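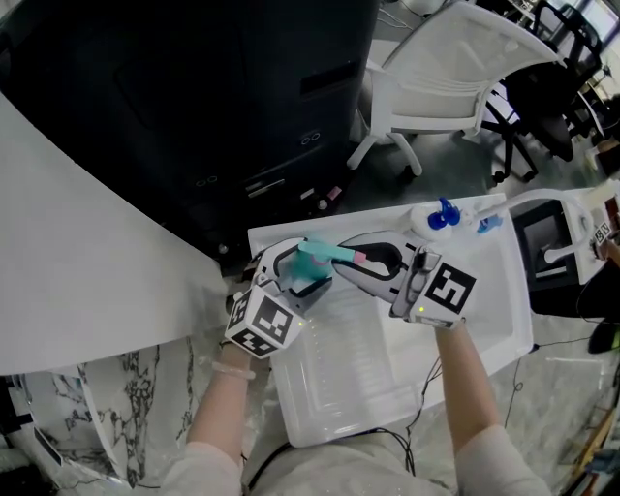
Why would you put a tray in a sink that's already that shallow, a follower asked under my last post, and doesn't it leave you with no room to wash anything? Fair question. Short thread on washing cups in a small sink.

Small Sink Kitchen
7 Apr 2020

1/ The sink is white plastic, rectangular and shallow. The tray is translucent with ribbed sides and it fills most of the near half. So yes, it takes up room. What I get for it is a smaller space to fill with water.

2/ I measured this last week. A load of cups with the faucet running the whole time used 180 ounces. The same load washed in the tray, then rinsed under the faucet, used 136. I caught the water in a bucket and emptied it with a measuring cup, so it's a kitchen number and you can treat it that way.

3/ The difference is bigger if you rinse the way I used to, which was one cup at a time with the faucet all the way open.

4/ Order matters more than the tray does. Drinking cups first, while the water is clean. Then spoons. Anything that had milk or oil in it goes last. If something greasy goes in early you have to dump the water and start over.

5/ Somebody will ask about soap. One small squirt in the tray, before the water. I use the refill from Zesenier and I have no strong feelings about it. The plain one rinses off faster than the lemon.

6/ Plastic cups hold on to a film, mostly right at the rim and in the corner where the side meets the bottom. A sponge folded in half gets the rim. For the bottom corner I use a bottle brush. Run a finger around the inside when you're done. If it squeaks, it's clean.

7/ Tea stains: baking soda and a little water, leave it for ten minutes, rub, rinse. I don't use steel wool on plastic. It leaves scratches and the next stain goes into the scratches.

8/ The back edge of a sink like this one is where things pile up. The faucet is back there and it's easy to start parking cups next to it. I try to keep it to one cup. Once there are more, I knock one over every time I reach for the faucet.

9/ Drying. Upside down on a folded towel is fine for an hour. Overnight, no, the air can't get in and the cup smells like the towel. I set mine on a wire rack from Hollis. Before that I used two chopsticks laid side by side and that worked too.

10/ The tray needs washing as well. I skipped this for too long. Ribbed sides look nice and collect gunk in every groove. Old toothbrush, hot water, once a week. Also lift it out and wipe the sink under it.

11/ Look in on the pipe while you're at it. Ours bends down inside a cabinet and I put my hand on the joint once a month to feel for drips. There was one last May and I only found it when a roll of paper towels was soaked through.

12/ A few people asked if the tray could just be any container. Sure. Mine was sold for drawers. Measure the bottom of the sink, not the top, they're not the same on most of them. I sent one back to Berrada for that reason and paid the postage.

13/ It should also leave the drain clear. If the tray sits on the drain you'll be lifting it full of water, and you'll get it down your sleeves.

14/ The cold water post got nearly 734 replies and I haven't read all of them. Short version: cold is OK for a water glass and no good for butter.

15/ Next one is about sponges and how long I keep them. If you have a shallow sink and you do this another way, put it in the replies. I'd like to hear from anyone who has to share the counter with other stuff.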